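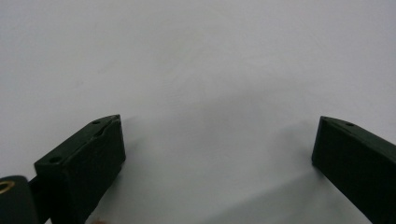

Two dark gripper fingers, open, against a white surface

Resume screening tool rejecting every internal applicant

We use Kedura to rank applicants before HR reads anything. External resumes score normally. Since the February update, every internal transfer lands under the cutoff of 40, including people already doing the job. Volume is 300 to 500 resumes per opening. Is this a model problem or a settings problem?

plotia_hr
September 6, 2024

Carnegie_ops
Settings, most likely. Internal profiles usually come in from the HR system with no work history text, only a job code. The ranking model reads the missing field as no experience. Map the job code to its full description, then rescore one closed opening and compare. Check the cutoff too - it may be applied before the internal bonus is added.

breven22
Same here, never fixed it. We turned ranking off for internals.

tmk_payroll
Agree with the field mapping answer. One addition: rescoring overwrites the old scores, so export them first. Our export stopped at 400 rows without a warning and had to be run in two batches. Keep both files if your legal team audits automated decisions.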